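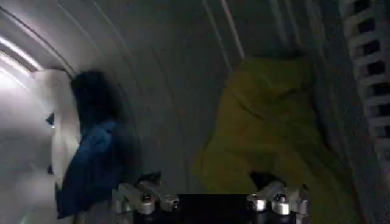 Wrist cameras should be judged inside the drum

Most gripper comparisons are still run on a bench, under even light, with one cloth laid flat. I think the results are close to useless for laundry work. A metal drum is bright at the opening and dim at the back, its walls reflect, and crumpled cloth hides its own edges. A camera that ranks first on the bench can rank last there.

We ran 1140 grasp attempts with 2 parallel grippers, the Akau and the Jarska, on the same arm and the same Heledine controller. The Jarska closes faster. I would still buy the Akau. Its fingers are narrower at the base and block less of the wrist view, and in a drum the wrist view is all the controller has. An overhead camera sees the outside of the machine.

Ye-ji Yeon disagrees with me on exposure. She prefers a fixed setting, tuned for the dark side, and accepts a washed-out opening. I prefer auto exposure with a cap. Her method gave steadier masks on dark cloth -- I concede that much -- but it lost the door seal twice in the first 100 attempts, and a gripper that cannot find the seal should not be moving at full speed.

Vendors should publish drum results next to bench results, with failed grasps included.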